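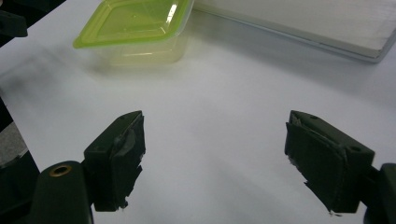
1/ So the university has finally replied to the open letter on hall rents. It came at 4.50 on Monday, in an email titled "Listening to you". 723 students signed. The reply is two paragraphs long and the second one is a link to the wellbeing page.

2/ Going through it slowly, as I have read a few of these now.

**What they say they'll do**

- A "review" of rents in Grima and Dotovetti. No end date. The last review was promised in December and I still can't find anyone who has seen a page of it.
- A hardship fund, to be run by Virico, the same firm that collects the rent. I would like to hear how that works when you owe Virico money.
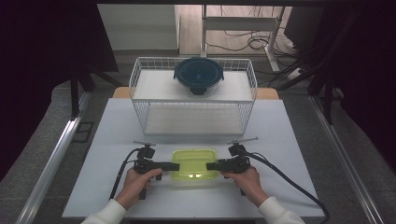 - A "student voice" on the housing board. One seat, no vote, and the university picks who sits in it.

3/ The letter asked for a freeze. The word freeze does not appear in the reply. Neither does "rent", if you leave out the subject line of the original complaint, which they quoted back at us.

4/ I asked Jayson Galang, who wrote most of the letter, whether he felt listened to. "They've listened to the bit about being polite," he said. He has asked for a meeting and been offered a survey.

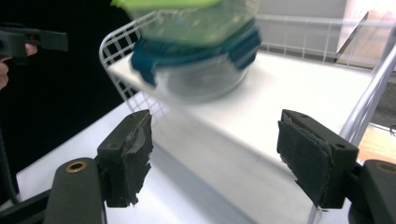

He's filling in the survey, by the way. Question one is how satisfied you are with the survey process.

5/ To be fair to them — and I'm trying — Jasińska did get its heating fixed after the last row. That took a petition, a sit-in and a councillor turning up. Draw your own conclusions about what an email gets you.

6/ Several people have told me the 50 quid deposit refund in the reply is a win. Read it again. It's for those who moved out early, and you have to apply in person at an office that shuts at three.

**What I'd want to see before I believe any of it**

- A date for the review, in writing

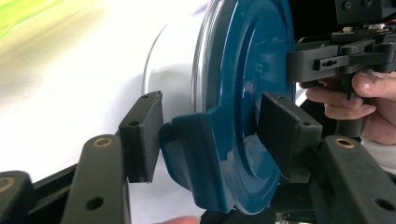
- The rent figures for every hall, including the ones they say are "commercially sensitive"
- Someone other than Virico holding the hardship money

7/ The union says it "cautiously welcomes" the reply. I asked which part. They're getting back to me.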